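Filed under: Robots, Python, Weekend projects

So I finally ripped out the old board detector, and I'm so much happier! For months the chess code found squares by looking for four corners, and it was great until a piece stood on one of them. Rooks live on the corners. You can guess how the first move of every game went.

The new version fits the whole grid at once. It grabs every line crossing it can find in the empty middle rows, throws out the weird ones, and works out where the hidden squares must be from the rest. I labeled 1,477 crossings by hand one evening in April (never again, my wrist is still mad at me) and the fit now lands in 43 milliseconds on my old laptop, down from way too long.

Vinh Tăng talked me into splitting perception from planning too. Before, one giant loop did both, and if the detector hiccuped the planner happily used a stale board. Now every board state has a timestamp, and the planner refuses anything older than 60 ms. Such a small change, and I'd been putting it off forever.

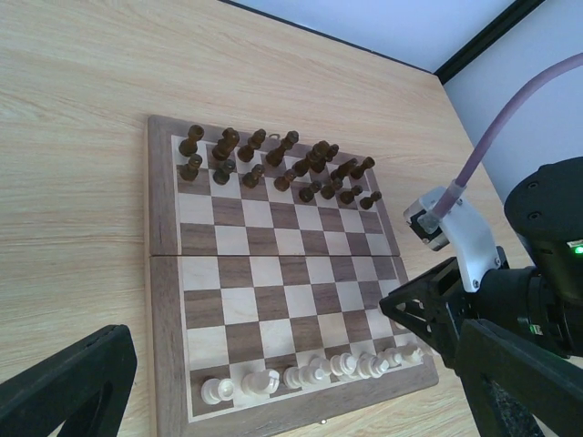 The pieces themselves are the next headache. Dark on brown squares is rough, and tall ones lean over their neighbors once you look from an angle, so I match the base and ignore the head. Bishops and pawns still get swapped more than I'd like. Auður Kirkegaard suggested tracking from the known starting setup and only checking what changed, and I think she's right, but that means rewriting the state class again. Code goes up once I've cleaned out the print statements.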